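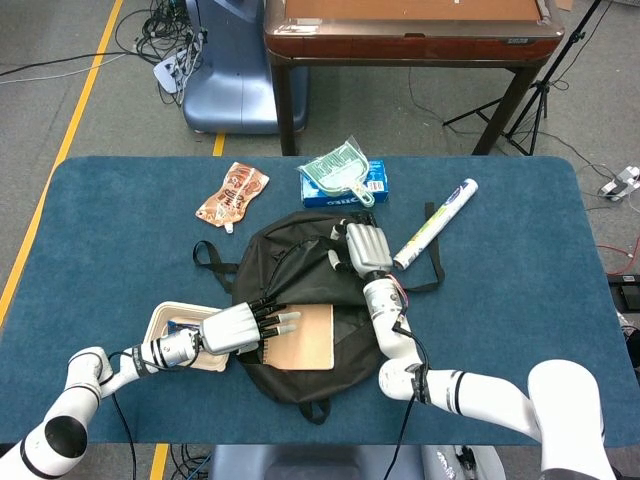
Submitted by Hui-mei Au, Wikcombe project, Briltgate
To: Pao-chu Tam, program office
Monday, October 4, 2021

You asked for a plain account of where the bag-packing work stands, and whether the method is worth another year of money. My short answer is that I am less sure than I was in January. The numbers have gone up. I don't think they show what our last report said they showed.

What we proposed

The proposal said that a two-armed robot could learn to put everyday items into a soft bag from recorded examples, with a person steering the arms for each one. It also said that adding clutter to the table during recording would make the learned behavior hold up better when things moved around. The second claim is the one you funded. Plenty of groups had already done the first in some form.

What we did

We recorded 300 examples at the Flaltosville lab. The task is to get a spiral notebook into a black backpack, one hand on the bag and the other on the notebook. Other things are left on the table on purpose: a snack pouch, a blue cookie box, a white tube, a takeout tray, a small green dustpan still in its packaging. They play no part in the task and the robot is supposed to leave them alone.

We then trained two versions of the controller. One saw only the clean-table recordings, the other saw the cluttered ones as well. Each was given 80 test runs.

What we found

The cluttered version finished the task more often. That is the result in the summary sheet and I stand by it as a count. My trouble is with the reason we gave.

First, the cluttered version was trained on more recordings. We did not hold the total equal. A fair comparison would have used the same number for both, and we had the recordings to do it. I signed off on that plan, so the mistake is mine.

Second, the clutter was hardly random. When I went back through the recordings, the same few items kept turning up in much the same places, generally beyond the bag or off to one side of it. A controller could do well by learning that one layout. When we moved the takeout tray to the opposite side of the bag for 8 extra runs, the right hand went to its usual spot near the top zipper in every one of them, even when the zipper was somewhere else. Eight runs is too few to prove anything - but it is not the behavior of a system that looks at the bag before it reaches.

Third, our scoring was generous. A run counted as finished if the notebook ended up inside the bag by any route. Several of the runs marked as good had the fingers push the notebook across the fabric until a corner slid in under the flap of the opening. I would not call that packing, and I doubt you would if you watched it.

The bag itself

Most failures came from the backpack. It is soft, it creases differently each time it is put down, and the straps go wherever they like. Black fabric with a zipper across it is hard for our cameras. The hands can rest on the notebook cover without much trouble. Finding the edge of the opening and keeping hold of it is where runs fall apart, and clutter training does nothing for that as far as I can tell.

The Tsang method, which we adopted in the spring for choosing which recordings to keep, may have made this worse. It throws out slow examples. The slow ones are often where the operator was working the zipper, so we may have thrown away the part the robot most needed to see. I have asked for the discarded set to be restored.

Equipment

Both arms are running. Some of the wiring near the right wrist needs to be tidied before the next round. Cables hang from both arms at present, and I want them tied back before we try any faster motion. No new purchases are requested.

Next steps

1. Retrain both versions on equal numbers of recordings and repeat all 80 runs for each.
2. Draw the clutter layout by lot before every run, with items that were never in the training set.
3. Rescore the old runs with 2 people who don't know which version they are watching.
4. Put the slow recordings back and compare.

None of this needs extra funds. It does mean the planned demonstration at Briltgate should wait. If the gap between the two versions goes away once the totals are equal, I will write to you and recommend that the clutter work stop there, with the remaining budget moved to the zipper problem.

Please don't pass the summary sheet on to the board until the first item is done. I will send a corrected one with the new counts.

H. Au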